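Paltent Student Robotics Club Completes First Season of Transparent-Surface Handling Project
Team at Paltent logs 1,945 grasp attempts; data and course notes to be released in July
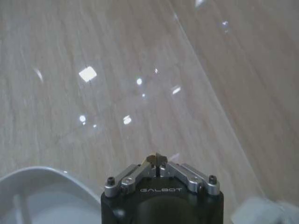

Page last updated: July, 9:40 a.m. (release schedule and contact section revised)

PALTENT - The student robotics club at Paltent has completed the first season of Tawhiri, a project on robotic handling in the presence of clear sheet material. Members recorded 1,945 grasp attempts with a wrist-mounted camera as the main sensor. Of these, 974 were made with a clear sheet in the work area, and the remainder were made on the bare surface as a control set.

The work was carried out as part of the club's elective course in applied manipulation. Students wrote the trial procedure, operated the arm, labeled the recordings and trained the detection models. The course runs over two terms and is open to students who have completed the introductory programming class.

Transparent materials are difficult for camera-based systems. A clear sheet on a light wooden floor has almost the same color as the wood under it, and the grain stays readable through it. The most reliable cues are often a thin pale line along the edge and the white glints of the room lighting on the surface. Both depend on the viewing angle. A glint moves when the wrist moves, while the wood grain keeps its place, and the Tawhiri detection method is built on that difference.

Method

Each trial began with the gripper held above the surface, fingertips nearly closed. The arm then made a short sideways motion while the wrist camera recorded. The software compared successive images, separated moving highlights from fixed texture, and proposed a boundary line for the sheet. If the proposal passed a confidence check, the arm moved to the boundary and attempted the grasp. If it did not pass, the trial was logged as a refusal and counted separately from failed grasps.

The work was done at a low height, with the camera looking down steeply. This keeps the fingertips in view during the whole approach, which simplifies calibration. It also means that the gripper housing hides part of the nearest surface, and the students had to mask that region before training. An early version of the model was trained without the mask and learned to treat the bright metal of the finger linkages as sheet reflections. Those results were discarded.

Household objects were allowed to remain at the borders of the work area. The course instructions call for this from the second unit on, so that a model is not tuned to a bare floor. White objects proved the most troublesome, as a softly lit rim can resemble the edge of a sheet when seen at an angle.

Lighting was varied by switching the overhead fixtures in groups. The trial log contains 19 lighting setups, each with its own calibration recording. Two of the setups produced highlights too faint for the motion comparison and are flagged in the log. They will stay in the released data.

Course structure

Students worked in small groups with rotating duties: operator, recorder, labeler and reviewer. No group labeled its own recordings. Disagreements over the position of a sheet edge were settled by a second labeling pass, and both passes are kept in the files - users of the data can choose which one to apply.

Assessment was based on the lab record and the written error analysis. Grasp success did not enter into the grade. The club adopted this rule after the pilot term, when several groups had avoided the harder lighting setups.

Tawhiri was entered in the open category of the Clendska student automation meet, where the club ran the detection stage live on a sheet supplied by the organizers. The sheet was thinner than any used in training, and the software refused more trials than it had in the lab. The refusal threshold has been revised in response, and a comparison of the old and new settings is included in the course notes.

Release and next steps

The recordings, labels and course notes will be made available in July through the Drultico teaching archive, free of charge for classroom use. The files are organized by lighting setup. A short guide covers camera calibration, masking and the labeling rules.

Next season the project will add curved clear items and a second viewing height. The club also plans to test whether the sideways motion can be shortened, as it currently takes up a large part of each trial. Applications for the coming course are accepted until the start of the fall term.

About the club

The Paltent student robotics club offers project courses in manipulation, sensing and control. Its lab is open to enrolled members on weekday afternoons until 6 p.m.

Contact

Schools that wish to use the course material, and media seeking further information, should write to the club's press desk at Paltent and include "Tawhiri" in the subject line.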